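Kernley Introduces Gondola Shelving System for Small-Format Grocery and Convenience Stores

Slatted base shelf, raised front lips and a single-upright divider are standard on all units; first orders ship from Utport in April

GROLTVILLE — Kernley, a maker of metal store fixtures, today announced the Kotian line of gondola shelving for convenience stores, campus shops, break-room markets and other retail spaces with short aisles. The line replaces the company's earlier wall-bay series and will be built at the Groltville plant, with warehousing and freight handled from Utport.

Kotian units are sold as a starter section plus add-on sections. Each section has a solid back panel and a set of forward-projecting shelves. Neighboring sections share one vertical divider, so an add-on requires one new upright instead of two. A run can be extended after installation without unloading the sections already in place, provided the end upright is accessible.

Shelves are rated at 200 pounds each, evenly distributed, when hung level on both brackets. The rating applies to the upper and middle shelves as well as the base. Kernley does not publish a point-load rating and advises against stacking cased beverages at the center of a single shelf. Shelf height is adjustable in steps along the upright. Shelves lift out by hand once the load is removed; no tool is needed for repositioning, although a rubber mallet is recommended for seating new brackets.

The front lip is formed from the same sheet as the shelf deck and is slightly raised. Its main purpose is to retain light, soft-sided goods such as chip bags, candy pouches and wrapped pastries, which tend to creep forward when customers handle the row behind them. The lip is low enough that a flat package can be picked up over it. Stores that prefer a fully open edge may order the deck without the lip at the same price. 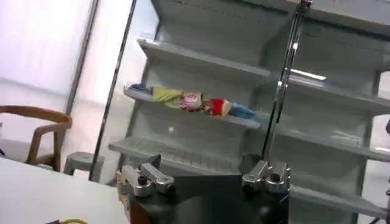
Store operators who reviewed the line before release asked mainly about partly stocked shelves. A store in Utport reported that a short row of snacks in the middle of a wide shelf sells down unevenly, and that packages left lying on their sides are the first to be passed over. It asked for a divider that would hold a row upright with bare shelf on either side. Kernley has added a clip-in wire divider to the accessories list in response. The divider engages the lip at the front and a slot at the rear of the deck, and can be moved while the shelf is loaded.

The finish is a light gray powder coat, applied after forming so that cut edges and bracket slots are covered. Gray was selected over white for its lower visibility of scuffs near the lip. The coating can be cleaned with a damp cloth and mild detergent. Abrasive pads will dull the surface and are not covered by the warranty.

Assembly of a starter section takes two people. The sequence given in the manual is uprights, base, back panel, leveling feet, then shelves from the bottom up. Leveling should be completed before any shelf above the base is hung. A section standing out of level will still accept its shelves, but the brackets will not seat evenly and the load rating does not apply. Units taller than the standard upright must be anchored to a wall or to a matching unit placed back to back.

The Kotian catalog lists 261 part numbers, including end panels, price-tag strips, wire dividers, peg hooks and replacement feet. Shelf decks from the earlier wall-bay series do not fit Kotian uprights. Back panels from that series can be reused with an adapter rail, which is sold separately.

Orders are accepted in any quantity. Starter sections ship flat, one section per carton — shelves and uprights are packed together, accessories separately. Lead time for standard gray is 6 weeks from confirmation. Custom colors are available for larger orders and are quoted individually. The warranty period is 6 years on uprights and brackets and covers defects in forming, welding and coating.

Printed catalogs, load tables and assembly drawings may be requested from the Kernley sales office in Groltville. The parts counter at Utport is open for pickup until noon on Friday.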